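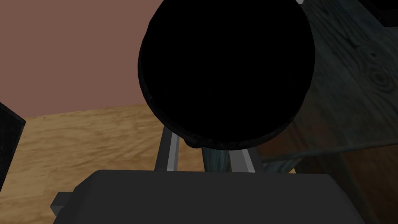
Stirkeckは、学習用の操作データをシミュレーション上で収集するためのソフトウェアパッケージである。オペレータが遠隔操作で行った作業を、手首視点の映像、関節角、グリッパ開度、操作指令の組として時刻同期で記録する。手首視点では把持対象が視野の大半を占めることがあり、黒い調理器具の柄を2本の指で挟んだ状態では、背景として使えるのは左側の壁と床、右側の木目のある台に限られる。このため本製品では、壁、床、家具の色と質感をエピソード単位で差し替える機能を標準で備えている。

主な仕様
記録周期:100 Hz(関節・指令)
標準タスク数:109
1タスクあたりの推奨エピソード数:200
グリッパモデル:平行2指
出力:連番画像、数値ログ、タスク記述文

収集手順
タスクを選択すると初期配置が乱数で決まり、シード値がログの先頭に書き込まれる。操作終了後、オペレータは成功、失敗、破棄のいずれかを付与する。失敗エピソードは既定で保存対象に含まれる。除外する場合は書き出し時に指定する。同じシード値を与えれば配置は再現されるが、接触計算の結果は物理エンジンの版に依存するため、版の異なる環境で得たデータを一つのセットに混在させないこと。

柄付き器具の扱い
柄の把持位置は根元、中央、先端の区分で自動記録される。把持後に柄が指の間で回転した場合は、滑り量が別の列に出力される。黒色で反射の少ない対象は輪郭の抽出が不安定になりやすく、照明の設定値を上げて再描画することを推奨する。再描画では操作ログは変更されない。

構成
基本ライセンスに操作端末用クライアントと記録サーバを含む。追加タスク集「Wodach」は別売。入力装置は付属しない。

改訂
25/03/2021 滑り量の出力列を追加。シード値の記録位置を変更。旧形式のログは付属の変換ツールで読み込み可能。

技術的な問い合わせ先:Asska データ収集製品担当 Haoran Duan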